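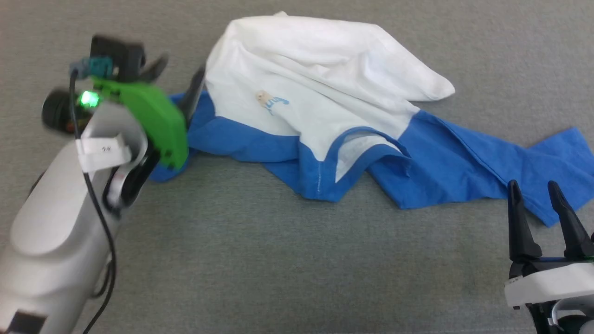

Pentti Rantala has been folding clothes for a living for 17 years, first in the stockroom of a department store and now at Honkanen, the secondhand shop he runs with Joni Vuorinen in Andon. I went to see him on 24th December, when the shop closed at noon and he had time to talk. There was still a pile of T-shirts waiting, and he worked through a good part of it during our conversation.

I asked him first whether folding was something he had been taught.

"At the store, yes," he said. "They had a plastic board and you folded around it. Every shirt came out the same size, and that was what they wanted, because the shelves were built for it. When I came here I brought a board with me and used it for a week. Our clothes are all different. You get a child's shirt and then a man's extra large, and the board is wrong for both of them."

He now folds by hand, on a surface covered in gray fabric. Bare wood was too slippery, he told me. A thin jersey shirt would slide when he pulled on one side, and he would have to start over. The fabric holds it still.

"If I bought one thing again it would be that cover," he said. "People ask about steamers. The steamer is fine. The cover is what I use all day."

Most of what comes into the shop arrives in bags, and most of the bags have been packed in a hurry. The shirts come out in balls, with the sleeves inside and the hem turned up through the neck. Rantala does not mind this. He would prefer people brought things as they are and let him sort them out.

"Some people iron everything before they bring it," he said. "It's kind of them. Then it sits in a bag in a car for two days and it looks like all the rest."

The first thing he does with a crumpled shirt is find the neck. He was firm on this point and came back to it several times. The hem is easy to mistake for something else when the shirt is bunched up, and so is a sleeve opening, especially when the trim is all one color. The neckline has ribbing and it curves, so he feels for that. Once he has it, he can find the two shoulders on either side of it, and from the shoulders he can lift the shirt and let it hang straight.

"You pick it up by the shoulders and you shake it once," he said. "Then you put it down front side up and look at it. You have to look at it anyway, to price it."

The looking takes longer than the folding. He checks under the arms and around the collar, then runs his hand across the front to feel for stains that have dried stiff. On printed shirts he bends the print a little to see if it cracks. A small print in the middle of the chest usually lasts well, he said, and the big ones that cover the whole front are the first to go.

I asked about two-color shirts, the kind with a white body and blue sleeves, and he said they were harder to sell than people think. The blue is the problem. If the shirt has been washed hot, some of the color ends up in the white, most often along the seam where they meet. He holds that seam up to the window. If the white is clean there, he puts the shirt out at full price.

Folding a short-sleeved shirt at Honkanen goes like this. The sleeves come in first, one and then the other, across the front. He presses down the shoulders with the side of his hand. Then the sides come in, then the bottom goes up, and the whole thing gets turned over so the neck is at the top. That makes five folds in all. At the store they folded from the back so the print would show, and I asked why he had changed. 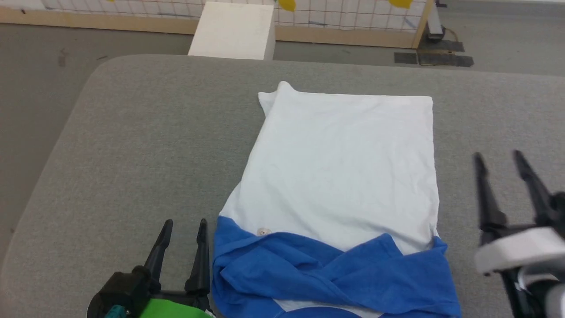 "With the front up I can see what I'm doing," he said. "If one sleeve is longer than the other, I see it. If there's a mark I missed, I see it. When it's face down, I only find out when a customer does."

It does mean that the print ends up on the inside. Vuorinen, who looks after the front of the shop, was against it for a long time. He wanted customers to be able to see the pictures on the children's shirts without opening them up. The two of them settled it last July by giving children's clothes a shelf of their own, where everything is folded the store way. Adult shirts are still folded Rantala's way.

"He was right about the kids' shelf," Rantala said. "Parents want to see the dog or the bear or whatever it is. I'll give him that one."

The shop has room for 300 folded pieces on the shelves, and the rest goes on hangers. Anything with a collar and buttons is hung. Sweaters are always folded, since a hanger pulls the shoulders out of shape. T-shirts could go either way. He folds them because they take up less space, and because he thinks people handle a folded shirt with more care.

I wondered what happened to the stacks when customers went through them.

"They get wrecked," he said. "A person wants the one at the bottom and they pull. I don't say anything. I used to, at the store, and all it did was make people leave. I go around at four and again when we close. It's ten minutes of work if you don't let it build up."

He keeps a notebook of what comes in and what goes out. Last year 1095 shirts were sold, and he has a line for each one with the size, the color and the price. There is also a column for makers. He showed me a run of entries marked Felier and said they were good, heavy cotton that keeps its shape. Clelon turned up almost as often, and he was less pleased with it. The side seams twist after a few washes, so the shirt will not lie square however you fold it.

"You can line up the hem or you can line up the shoulders," he said. "With those you can't have both. I go by the shoulders."

At home, Rantala told me, his own T-shirts go in a drawer the way they come off the line. His wife folds hers. He has offered to do them, and she has asked him not to, as she likes them rolled.

By then he had reached the last few shirts in the pile. One had a tear at the hem and went into the box for rags. He checked the seams of the next one, put it to the side for the children's shelf, and asked if I would mind getting the lights in the front on my way out.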